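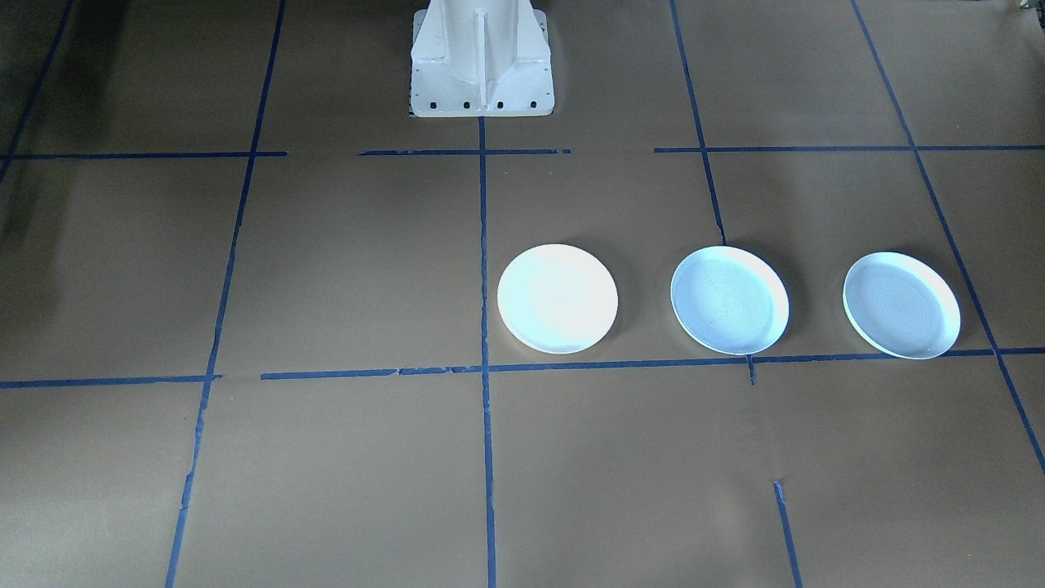
Tuesday, February 16, 2021

Plates today. I said I would give Malathi Marar's grid a fair try before I complained about it, so I have now given it a fair try, or most of one.

The idea, as she explained it on the phone and then again in an email I didn't ask for, is that you can't judge dishes while they're in a stack. You tape off a surface into big boxes and put the plates down one by one with space between them, and then you look. She learned it on the Cullevik course, the one that cost her a weekend and a good part of her tax refund. She says she cleared her mother's whole china cabinet that way. I've seen that cabinet. I would call it rearranged.

Still, I have 43 plates and room for maybe half. They came in the Ramthorpe boxes along with everything else from the house, and the packing list for that load runs to 1,022 items, which I don't believe either. Somebody was counting teaspoons one at a time. Or counting the lids and the pots as separate things, to make the bill look earned.

So, blue tape. I used 2 rolls and my knees hurt. The boxes came out large, and the lines are as straight as I am going to get them. Malathi would use a level or a piece of string. I used my eye, and my eye is fine for plates.

First round was three white ones, side by side in a row. All more or less the same size. I couldn't have told you before today that two of them have faint rings in the middle, so I suppose that's one point to the grid. The third looked nearly pure white with the light on it and I couldn't see much on it at all, just the thin rim. Is it from a different set? Is it just the light? I picked it up and turned it over, and there was no mark on the back to help me. I put it down again none the wiser.

The middle one ended up a little over the line. By the rules a thing on a line is a thing you haven't decided about, and you are supposed to stop and ask yourself why. I asked myself why. I put it down in a hurry, that's why. I don't think a plate over a strip of tape says anything about my feelings toward my aunt.

Second thing I doubt: the waiting. You are meant to leave each group for ten minutes and come back "with new eyes." I made coffee and came back with the same eyes. Three round white plates. I would eat off any of them.

What did help was having them down flat and apart, where the rims showed. The Šimko catalog I kept from last August has pages and pages of white plates photographed stacked up with a sprig of something on top, and you'd never know from that what you were buying. Spread out, you can at least compare. I could have done it without tape, though. I want that written down somewhere, and I'm not going to say it to Malathi.
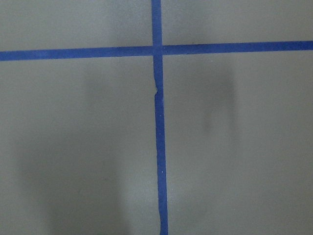

Where the two strips cross. The long one has a nick in its left edge, lower down.

I looked at that nick for longer than I looked at any of the dishes. I thought about pulling the strip up and laying a new piece, then thought about what a new piece would do for anybody's dinner, and left it. The crossing leans a bit as well. It divides things up just the same.

Results so far, for what they're worth: 9 plates to keep, a pile for the church sale, and the rest back in their box with the flaps open, waiting for me to care. Malathi's rule is no "maybe" pile. I have a maybe pile. I've had one all my life and I always found a plate when I needed one.

Bowls next, if I do it at all. They rock when you set them down on paper and I can see that annoying me. She also wants me to order the Linumov shelf dividers, which happen to be sold by the same people who run the course. I looked up the price and closed the page.

Leaving the tape where it is tonight. Soup for supper, in a mug.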